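3.2 Why the blocks stayed loose

I should say up front that I went into this part of the study wanting tidy rows. My first plan, back in July, was to line everything up by shape, and Jairo Lozano talked me out of it over a very long lunch (he was right, which I've told him). What we care about is how people talk about where things are when the things are just sort of lying there, and you don't get much of that talk out of a neat row. You get "the second one," over and over, and then you go home.

So we scattered them. Each layout in the Hesside set has colored blocks in simple shapes spread over a flat wooden board, some bunched together and some off by themselves with plain wood on a side or two. We made 124 layouts this way and threw out 13 where two blocks had ended up so close that our readers argued over whether they were touching. Figure 2 shows one of the layouts we kept, with a green star and a blue triangle over on the left side of the board. 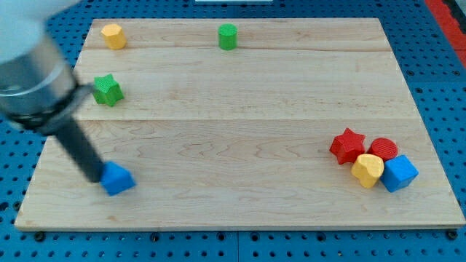 Bunching mattered more than I'd guessed! When a block sat off on its own, people mostly gave its color and shape and stopped there. Inside a cluster they started leaning on the neighbors, and the phrases got long and a little desperate ("the one sort of behind the other one"). Castaño's scoring sheet had no place for "sort of," so we added a column for it. Seven of our readers also brought up the grain in the wood as a landmark, and I've kept those answers separate in the counts that follow.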